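How to Record Good Demonstrations with Hand-Held Grippers

This page is for people who will record demonstrations for the first time. You do not need to know programming. You need two hands, some patience, and a table with free space on all sides. I wrote down the steps in the order in which I do them myself, and I added the mistakes I made in my first weeks, so you can skip them.

In our group we call the whole method "Wullum". It is the name of the recording program, but people use it for everything now. When a colleague says "we do Wullum after lunch", it means we take the grippers and teach tasks by hand.

Before you start

Charge everything the evening before. Check that there is free space on the disk. One full session takes up to 95 gigabytes, and the program does not warn you early enough. It simply stops, and the last demonstration is lost.

Look at the square markers on both grippers. They must be clean and flat. A fingerprint on the black part is usually no problem, but a bent corner is a problem. If a marker is damaged, print a new one from the Gurkine folder. Please print it at 100 percent size. I once printed with "fit to page" and we recorded a whole morning with the wrong scale.

Close the blinds if the sun comes in. Strong light moves slowly over the table during the day, and the first demonstrations will look very different from the last ones. Some difference is good for training. A white spot where the object disappears is not good.

Step 1: Choose the task and write it in one sentence

The sentence must say what moves and where it ends. "Play with the block" is not a task. "Pick up the block with the right gripper and put it beside the telephone" is a task. Write the sentence in the task field before you record, and use the same sentence each time. If you change one word, the program makes a new task, and later someone must join them by hand.

Step 2: Prepare the table

Put only the objects that you need, plus one or two that do not belong to the task. The additional objects help the robot to learn what it should ignore. Move them a little between demonstrations. Do not build a nice arrangement and keep it for the full session, as I did in the beginning. The robot learned the arrangement very well and was lost when we moved the objects a bit to the left.

Objects with cords need more attention. A cord can catch on a finger, and then the object comes along with your hand. Before each demonstration, let the cord hang in a natural way and check that you do not stand on it.

Step 3: Calibrate

Start the program and choose Calibrate. Hold both grippers in front of you at the height of your chest, with the fingers pointing to the table. Open and close each one slowly, all the way, three times. The program shows two bars. Both bars must reach the end. If one bar stops at the middle, the finger marker or the cable is usually the reason.

After this, move both grippers slowly in a big figure eight for 19 seconds. It feels long. Do not talk with somebody and turn around in this time, because the camera needs to see the same room.

Step 4: Record

Go to the start position and wait one second. Then do the task, and wait one second again at the end. The two pauses are used for cutting the recording automatically.

Move at a calm speed. I tell new people to imagine that they carry a cup of tea. If you move too fast, the picture from the gripper becomes blurred and the position jumps. If you move too slowly, the robot will be also slow, and it will stop in strange places to "think".

Keep the object inside the view of the gripper camera when you come near to it. Come from above or from the front, and do not turn the wrist at the last moment. Your own sleeve can cover the view, so roll it up or wear something tight.

Close the fingers until they hold the object, and then stop pressing. The soft pads will bend, and this is correct. When you press with full force, the object can rotate, and the robot will copy that too.

Do not use your fingers to help. If the block falls, do not catch it with the free hand. Let it fall, press Discard, and begin again. One exception is when you record recovery on purpose: then you pick up the block again with the gripper and finish the task. Mark these with the tag "recovery".

Step 5: Check after every nine demonstrations

Stop and play the last one back at double speed. Look at three things: the position line has no jumps, the opening of the fingers follows the video, and both cameras start at the same moment. If something is wrong, check the others back to the last good one. It is boring work, but it is much better to find a problem now than in the evening.

Step 6: Save and name

Use the task name, your initials and the session number. Copy the folder to the Tierney drive and wait for the green sign before you delete anything. Put the grippers back with the fingers open, so the pads do not keep a dent.

Common problems

The position jumps when the hands cross. One gripper covers the marker of the other. Try to plan the task so each hand stays on its own side.

The position drifts over time. Calibrate again. If it continues, the room may have too few details for the tracking, for example when you stand very close to a white wall.

The fingers look closed in the data but open in the video. The times of the two files do not match. Restart the program, a restart of the camera alone is not enough.

Your arms are tired. Take a break. Tired hands make shaky demonstrations, and in the data it is easy to see at which time people wanted to go home.

Views for comparison, first from head height and then from a gripper:
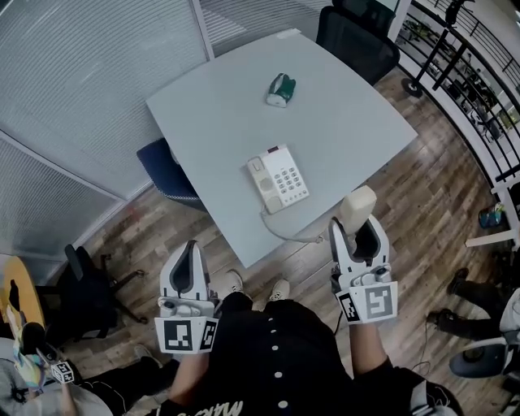
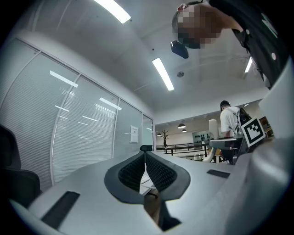
Ailbhe Kavanagh wrote under the older version of this page that the one-second pause was too short for her. On the Tuvgate machine the cutting took away the beginning of the reach, and she lost a good part of a session before she noticed. She now counts to two at both ends and has had no more trouble. She also asked if left-handed people should change the grippers. I would say no. The left one must stay in the left hand, because the calibration file is different for each, but you can of course write the task so that the left hand does the main work. I will change the text in Step 4 when I have tried the longer pause on our own machine.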